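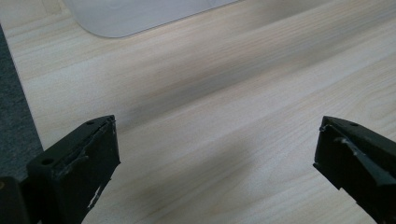 View from the gripper's camera over a desk surface, fingers apart. Wear is visible on the inner faces of both.

Endley Hand-Held Gripper, Two-Finger Model: Equipment Review
Published 4 March 2024
Filed under: Grippers and End Tools

The Endley is a hand-held gripper with a camera mounted behind the fingers, intended for recording grasping demonstrations without an arm attached. Our laboratory purchased two units in November and placed them in regular use beside the Rasmont gripper, which we have owned for longer. Over the review period the Endley units recorded 2752 grasps on ordinary desk and kitchen items.

Handling
The tool weighs 767 grams with the camera fitted. Operators found it comfortable for the first half hour and tiring after that. The Rasmont is heavier but carries its weight closer to the hand, and most of our staff preferred it for long sessions. The trigger on the Endley is light and closes the fingers evenly. On one unit it developed a slight click, which did not affect the recordings.

Fingers and pads
The black fingers are stiff, squared off and simple to remove. Their gripping surfaces are the weak point of the product. The picture shows scuffing on both, and on the left finger a jagged pale patch where the black surface appears to have chipped or torn. The manual advises inspection every 500 grasps. We would inspect more often when handling metal or ceramic items. Replacement fingers are sold only as a pair, and our order took 16 days to arrive.

Thin, flat items were the hardest test. Cards and coins lying on a smooth desk were often pushed along it before the tips could get under an edge. The Rasmont, with its thinner tips, did better here. On cups, boxes and bottles we recorded no meaningful difference between the two.

Camera
The view is wide and keeps both fingertips in sight, which makes labeling easier. Pale desks under bright ceiling lights lose some grain detail in the brightest areas -- a fixed exposure setting is worth the time it takes to find. Objects toward the top of the view can look a little soft.

Software
Recordings were transferred through the Jõgi controller package and replayed on our Uvine arm. Setup required one firmware update and a change of cable. The calibration routine is clearly written, though it must be repeated whenever the fingers are changed.

Rating
Recommended for short recording sessions with medium-sized objects. Laboratories working mainly with flat or small parts should consider the Rasmont first. Buyers of the Endley should order a spare pair of fingers with the unit.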